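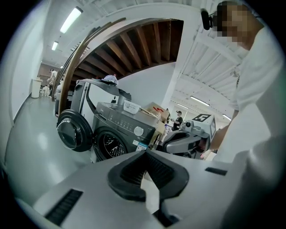 Plurow Wool Wash, 1000 ml refill pouch

I started making this stuff because I was fed up with ruining jumpers. I'd spend good money on a nice bit of lambswool, wash it on the proper wool cycle with whatever was on offer at the supermarket, and out would come something stiff and scratchy that fitted a child. So I got stubborn about it, went through rather a lot of test batches (the notebook says batch 101 was the one I finally liked) and now it's the thing I sell most of!

It's a gentle liquid wash for wool, cashmere, mohair, alpaca and silk. There are no enzymes in it, no bleach and no brighteners. Enzymes are great on gravy but they eat away at protein fibres, and wool is a protein fibre, so you really don't want them anywhere near your best cardigan. It does have a little lanolin, which puts back some of the softness that washing takes out.

Which scent?

Toma is the green one, a bit like tomato leaves and cut stems. I know that sounds odd for laundry but please trust me, it's lovely on a big winter blanket. Asen is warmer and woodier and it's the one I use on my own scarves. Then there's Plain, with no perfume at all, for babies' things and anyone who itches. The scents are light and they fade as the wool dries, so don't expect your drawers to smell of it come July.

How to use it in the machine

Use one capful for a small load, two if you've got a chunky blanket in there. Pour it in the main wash drawer, pick the wool or hand wash setting, keep it at 30 degrees or cooler and turn the spin right down. Inside out is best, and pop anything with buttons in a mesh bag. Don't fill the drum more than half way – wool needs room, and a crammed drum is how you get felting. No fabric softener, please. It coats the fibres and you'll wonder why your jumper has gone limp.

By hand

Half a capful in a basin of cool water, swish it, put the jumper in, press it down and leave it for 7 minutes. Rinse once in water of the same temperature, then roll it up in a towel and lean on it. Dry it flat. I use an old cake rack over the bath for small things and the spare bed for everything else.

A few people have asked whether it'll do for sheepskin slippers. I've done mine and they were fine, but the leather side can go hard if it gets soaked, so I won't promise anything. It isn't meant for cotton whites or muddy football kit either (you'd be wasting it).

What you get

One 1000 ml pouch with a screw cap. The cap is your measure, so don't throw it out with the first empty. The pouch fits the Plurow glass bottle, sold separately, or you can pour straight from it if you've a steady hand. Once opened, use it within 6 months and keep it out of the frost, as it goes cloudy in a cold shed. It still washes perfectly well cloudy, just give it a shake.

Everything is mixed and packed at my unit in Skinton. If you're local you can collect and skip the postage, just choose "Collect" at the checkout and I'll email you when it's ready.

Last updated: 23/10/2026

Contact | © Plurow, Skinton | Back to top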